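Chapter 7
Do we really see the seasons?

Ask a class what spring looks like and most will say blossom. Ask when it comes and they will say April. Both answers deserve some doubt. Blandine Huet kept a diary of the plum trees at Hirkilow, and in two of her years the petals had dropped before April began. The town still held its blossom fair – with paper flowers.

We tend to trust the calendar over the tree. This chapter asks whether we should, and what a diary kept by one person can prove.
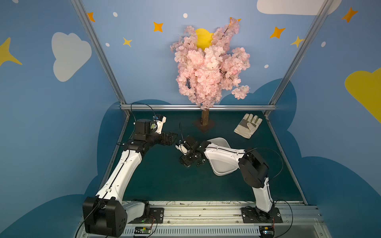

7.1 What counts as a first flower?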